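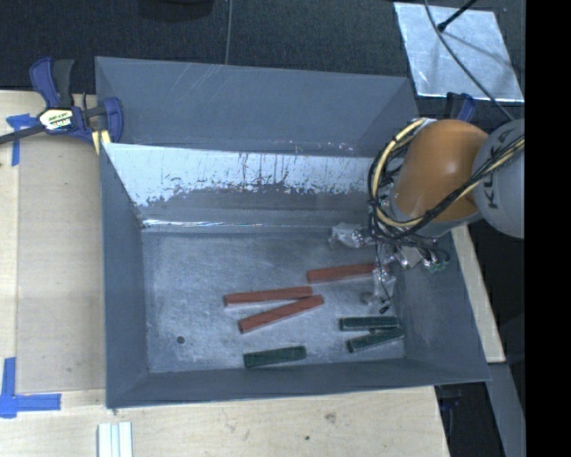 Ratside wrote back this morning to ask if we couldn't just tell parents to use one teaspoon from the kitchen drawer and be done with it, and I have been chewing on that ever since, so I may as well start the page there.

2021-11-03

The short answer is no, and they know it's no, but it was a fair thing to ask. They have parents calling at night who can't find the syringe that came with the bottle, and a kitchen spoon is right there. So I spent the better part of the morning pouring water with every spoon I could borrow from our own break room. I used the small scale, zeroed it between pours, and filled each spoon the way I would if I had a cranky toddler on my hip, so quickly and without squinting at it. The spread was bigger than I remembered from August. A couple of the deep ones held so much more than the shallow ones that I went back and poured them again in case I had misread. I hadn't.

What I want to write back to Ratside is something kind and plain. Use the syringe or the little cup that comes with the medicine. If it's gone, the pharmacy will nearly always hand you another one. Don't swap in a spoon from the drawer, and don't borrow the cup from a different bottle, either, as the lines may not match. I'd like that to fit on one side of a card, in print big enough to read by a hallway light.

Then the oral syringes. We have 2 kinds on the bench, the Salavska one with the long plunger and the Gaillard one with the ridged barrel. I did the whole afternoon on these with the thick practice syrup (water and corn syrup, same recipe as the August batch, the jar is labeled). Both draw up fine at the full mark. At the smaller marks I kept getting a bubble under the plunger with the Gaillard, and it took a good flick and a push back to clear it. I'm not ready to blame the syringe. My syrup was on the cold side by then and I was getting impatient, so this needs doing over with fresh syrup at room temperature, and preferably by somebody else's hands.

65 draws written up in all, on the loose sheets in the blue folder. Please don't tidy them into the binder yet. I wrote the order down the margin and I'd like to copy it out before anyone shuffles them.

One thing I had not thought of until I was rinsing up: the numbers on the Salavska barrel are fading where my thumb sits. If a family is using the same one through a whole week of a sick child, washing it every time, that's going to matter. Could we set a few aside and run them through 100 washes with ordinary dish soap? It's dull work and I'm happy to take the first half if there's someone to split it with.

Grurwood want the card text before they'll quote us on printing. The run would be 1,000, English only to start with, Spanish after that if the clinics like it. I told them to wait until the wording about spoons is settled. They also asked if we wanted a dosing table by weight on the back. I said no to that for now. The table on the bottle is the one people should be reading, along with whatever their own doctor or pharmacist told them, and I don't want ours sitting on a refrigerator for years after a label has changed.

Still to do: answer Ratside, make new syrup, put the spoons back in the break room before lunch tomorrow. I think one of the nice ones is still in the sink.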